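How to Write a Character Page for the Etberg Series Reference

By Yulan Fang, Reference Editor
April
32 shares | 6 comments

Character pages receive more visits than any other part of the Etberg reference, and they are also the pages most often returned for correction. This guide sets out the procedure for writing one. It applies to new pages and to full rewrites. Contributors making small corrections to an existing page do not need to follow every step.

Step 1. Check that the character qualifies

A character is given a separate page if he or she is named on screen and speaks in at least one episode. Characters who are only mentioned belong on the list of minor figures. The innkeeper Cimeck is the one exception: he never appears, but his letters are read aloud in four episodes of the second season and his page has been kept.

Search for alternate spellings before starting. The subtitles give the name of the ferry town as both Cloller and Cloller's Landing, and several residents were entered twice for that reason.

Step 2. Watch before writing

View every episode in which the character appears, with the subtitles turned on, and record the episode title and the time of each scene you intend to cite. Do not work from recaps. Published scripts may be consulted, but where a script and the broadcast episode differ, the episode is followed and the difference is placed in the Notes section.
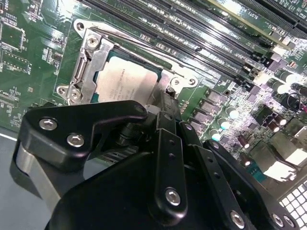 Step 3. Write the opening paragraph

The opening paragraph states who the character is, where he or she lives, and the character's main connection to the story. It should not exceed 100 words. Use the past tense for all events. Do not reveal a death or a hidden identity in the opening paragraph, even if the episode is several years old.

Acceptable: "Maren was a bell keeper at Cloller and the elder sister of the Warden."

Not acceptable: "Maren is one of the most tragic and best loved characters of the whole series."

Step 4. Write the history

Arrange the history in the order in which events took place in the story. Events shown in flashback go in their proper place, with a citation to the later episode. Divide the section by season once it passes 625 words. A season in which the character appears in only one scene may be joined to the season before it.

Each paragraph requires at least one citation. Give the episode title, not the number, as the numbering differs between the original broadcast and the home release. Quotations must match the spoken line exactly. Hanyu Du maintains the list of disputed lines and should be consulted where the audio is unclear.

Step 5. Describe personality and abilities

These two sections attract the most opinion. Limit each to 250 words and support every statement with a scene. If two scenes point in different directions, report both. Theories about a character's motives belong on the discussion page, including theories that are widely held.
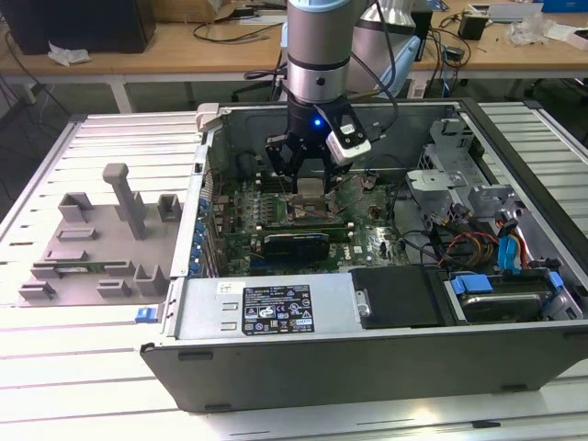 Step 6. Add relationships and family

List relatives first, followed by allies and opponents. Relationships that change during the series are described in one entry only. For members of the Szczepańska household, use the family chart prepared by Anderson Godoy, which settles the order of the three cousins.

Step 7. Submit the draft

Save the page as a draft and select "Ready for review." Drafts are read on Tuesday. A reviewer will approve the page, return it with remarks, or make minor changes directly. A returned draft may be submitted again at any time, and the earlier remarks should be left in place until the second review is complete.

Questions about style may be sent to Yuxi Ren. Questions about merging or deleting pages should be sent to Zeyu Luo.

6 comments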